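Proyecto Cloltier: manipulación de objetos blandos
Informe de avance para Gernon, segundo periodo
Preparado por el equipo de la planta de Stetau

Resumen para quien tenga prisa

El robot sigue cogiendo cosas. A veces también las suelta cuando se le pide. El periodo se cierra con un fallo serio en la pinza, una parada de seguridad que no paró todo lo que debía y un retraso en el hito de entrega a ciegas, que pasa a octubre. El gasto va según lo previsto, salvo la partida de dedos, de la que se habla más abajo con la debida vergüenza.

Qué pasó

En el informe anterior prometimos una tanda de 87 agarres seguidos sobre material textil, sin intervención humana. Llegamos al 37. En ese agarre la pinza cerró sobre la pieza, el controlador perdió la lectura de fuerza del dedo izquierdo y, en ausencia de noticias, decidió que no estaba tocando nada y apretó más. Siguió apretando hasta el límite de corriente del motor. La pieza sobrevivió. La almohadilla del dedo no tanto: se despegó por una esquina y hubo que cambiarla.

Un operador pulsó la seta de emergencia. El brazo se detuvo, como estaba mandado. La pinza, alimentada por una línea aparte que alguien consideró en su día una buena idea, mantuvo la presión. Ese alguien somos nosotros; figura en el esquema eléctrico con nuestra revisión y nuestro visto bueno.

No hubo heridos ni nadie tenía la mano dentro de la celda. Lo hemos registrado igualmente como incidente de seguridad y no como avería, porque con otra persona y otra prisa el párrafo anterior se leería de otro modo.

Causa

El cable del sensor del dedo izquierdo pasa por un codo de la muñeca que se dobla más de lo que recomienda el catálogo. Con piezas rígidas el brazo apenas usa esa postura. Con tela sí, porque la agarra por el extremo inferior y la mantiene de pie, y para llegar ahí la muñeca gira casi hasta el tope. El conductor se había partido por dentro y hacía contacto según la postura, lo que explica las dos semanas que pasamos culpando al software.

El software tampoco es inocente. Un valor nulo del sensor se interpretaba como fuerza cero. Corregirlo fue cuestión de una línea. Encontrar la línea, de bastante café.

Hay además un problema de diseño que no habíamos querido mirar de frente. Las piezas acolchadas ceden al principio y se endurecen de golpe, de modo que un umbral de fuerza fijo llega tarde o llega pronto. El acanalado lo complica: si los dedos cierran a lo largo de las costillas, la pieza resbala a un lado; si apretamos para compensar, volvemos al punto de partida de este informe. La pieza gris de canalé es la que peor se porta y por eso le dedicamos casi toda la segunda mitad del periodo.

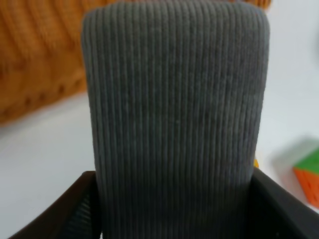

Malhotra, que leyó el borrador de este informe, anotó al margen que todo esto le parecía muy bien, pero que en Gernon van a preguntar por qué la seta de emergencia no cortaba la pinza desde el primer día, y que convenía contestarlo antes de ponerse a hablar de costillas. Añadió que «un sensor roto es mala suerte, una línea sin cortar es una decisión».

Tiene razón, así que contestamos. La línea de la pinza se separó para que el robot no dejara caer la carga durante una parada. El razonamiento venía de un proyecto anterior con piezas metálicas, en el que soltar era lo peligroso. En Cloltier trabajamos con objetos que pueden caer desde cualquier altura de la celda sin más consecuencia que tener que recogerlos. Heredamos el esquema y no revisamos el motivo. La evaluación de riesgos describe la parada de emergencia como «total», adjetivo que hemos retirado hasta que vuelva a ser cierto.

Qué hemos cambiado

La seta corta ahora brazo y pinza a la vez, y la pinza abre por muelle al quedarse sin corriente. Lo hemos probado con el robot parado, en movimiento y con pieza cogida.

El cable sale por fuera de la muñeca, con holgura. Es feo. Funciona.

La ausencia de lectura detiene el ciclo y avisa por pantalla con un mensaje que ya no dice «OK».

El límite de corriente del motor está al 80 % del valor anterior. Perdemos algún agarre en piezas gruesas y lo damos por bueno.

Lo que todavía no está resuelto es la orientación respecto al canalé. La cámara de muñeca ve bien las costillas en la zona central de la pieza y peor en el extremo superior, que queda algo desenfocado, y el cálculo del ángulo se vuelve imaginativo. Estamos probando a usar solo la zona nítida.

Dinero y plazos

Hemos gastado en dedos y almohadillas más de lo presupuestado para todo el año. El exceso se cubre con lo que no gastamos en desplazamientos, ya que no había gran cosa que ir a enseñar. No pedimos fondos adicionales en este periodo. Pedimos, eso sí, permiso para mover el saldo entre partidas, y el formulario va adjunto en la versión correcta, que es la segunda que enviamos.

La tanda de 87 agarres se repetirá completa, desde el primero. Hubo quien propuso contar los 37 ya hechos y seguir desde ahí, y la propuesta no prosperó. La entrega a ciegas queda para octubre, condicionada a que la tanda termine sin intervención y a que el responsable de prevención de Stetau firme la nueva evaluación de riesgos. La tiene encima de la mesa y ha devuelto ya una primera versión con comentarios, casi todos sobre el adjetivo.

Pendiente de Gernon

Confirmación del cambio de fecha del hito.
Visto bueno al traspaso entre partidas.
Indicación de si el incidente debe figurar también en el informe anual o basta con este.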